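How to freeze reduced bread and vegetables

Reduced food is only a saving if it gets eaten. Most of what Lencho marks down in the evening will keep for weeks, provided it goes in the freezer the day you buy it.

Step 1. Check the date
A use-by date is the last day you can freeze the item. Best-before dates are about quality, so bread or carrots a day over are usually fine. Throw away anything mouldy or slimy.

Step 2. Divide it up
Slice loaves before freezing. Cut peppers into strips and carrots into thin rounds. Weigh chopped vegetables into 200 g portions, enough for a soup or stew for 2. 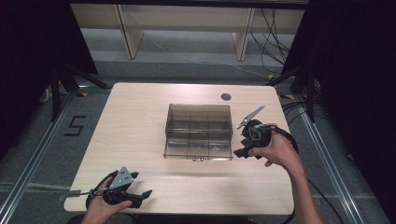 Do carrots need blanching first?
They keep their colour and texture better if you do. Boil the rounds for 2 minutes, cool them in iced water and dry them well on a tea towel. Peppers and onions can go in raw.

Step 3. Freeze flat
Spread the pieces on a lined tray in a single layer and leave them until hard, then tip them into bags. Press out the air before sealing. Sliced bread can go straight into a bag.

Step 4. Label everything
Write the contents and the month on each bag before you fill it, as pen won't take on a cold, damp one. Put new bags at the back and move older ones forward.
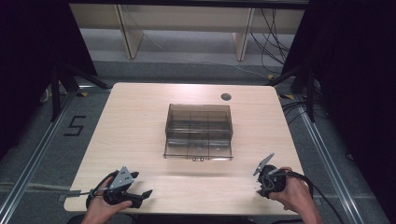
Step 5. Use it up
Toast bread from frozen. Add vegetables directly to a hot pan without thawing. Bread is best within 3 months, and blanched vegetables within 8. Peppers go soft once thawed, so keep them for cooked dishes.

Thanks to Adanech Wubshet for the tip about labelling first.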